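Travel Light, Travel Late
Filed under: Letters & Notes / Getting Around

I took a night train in June and I have been boring people about it ever since, so now it's your turn.

The trip was 1,402 kilometers, two countries and one very long stop at a place called Wanditz, where we sat from one in the morning until almost three while they moved cars around and banged things together under my head. I had paid for a bed in a four-person sleeper. The other three beds belonged to a retired couple and a young man who got in, said good evening, climbed to the top bunk with his shoes on and wasn't heard from until breakfast.

The couple were Hannelore Ackermann and Helmut Voß, and if you ever get the chance to share a small room with them, take it. They've been together for 19 years, never married, and they go everywhere overnight. Hannelore had a thermos of peppermint tea and a bag of hard-boiled eggs, and she'd handed me an egg before I'd even worked out where my suitcase went. (Under the bottom bunk, flat, handle facing out. I had it standing in the aisle like a fool.)

I asked them why they don't just fly and Helmut gave me a long answer about legroom. Then Hannelore said she likes waking up and not knowing where she is for a second. I've thought about that a lot. I had exactly that second myself, somewhere after Wanditz, when I pulled up the blind and there was a river and a man fishing and a lot of mist, and I could not have told you what country I was looking at. I loved it!

Now for the practical part, which a few of you wrote in for after I mentioned the trip last time.

Book the lower bunk if you can. The upper ones are warmer and you have to do the ladder in the dark, and the ladder has opinions. Bring earplugs, but try them at home first — I bought mine at the station and they hurt so much I gave up by midnight. Bring more water than you think. The dining car on mine was a counter with a microwave, and it shut at ten. And take cash in small bills, because the attendant sells coffee in the morning and could not change anything bigger than a ten.

My ticket came to 62 euros with the bed, and I booked it two months out through a site called Clullia. When I looked again the week before, the same bed was almost double. I'm told Akonari shows more of the eastern routes, but I haven't used it, so don't hold me to that.

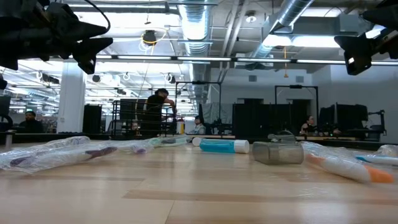

Packing for one of these is its own little art, and I got it wrong. I put my wash things at the very bottom of the suitcase, the suitcase went under the bunk, and Helmut was asleep on top of it by the time I wanted them. What you want is a small bag that stays up in the bed with you: socks, a clean shirt, your phone charger, something to eat. A toothbrush still in its clear plastic wrapper is ideal, since the shelf by the sink on a train is no place to set down a bare one. I also throw in face wipes now, and a spare pair of glasses.

Arrival was 40 minutes late and I didn't mind a bit. The three of us had breakfast across from the station at a place called Hajji, where Hannelore ordered for everybody, and then they went off to catch another train. The young man in the top bunk had to be woken up by the attendant. Twice!

I'm looking at a longer one for this summer, with a change in the middle that makes me a bit nervous. If you've done two nights back to back, write and tell me how you slept, and whether there was a shower anywhere along the way.

Shared 62 times | 19 comments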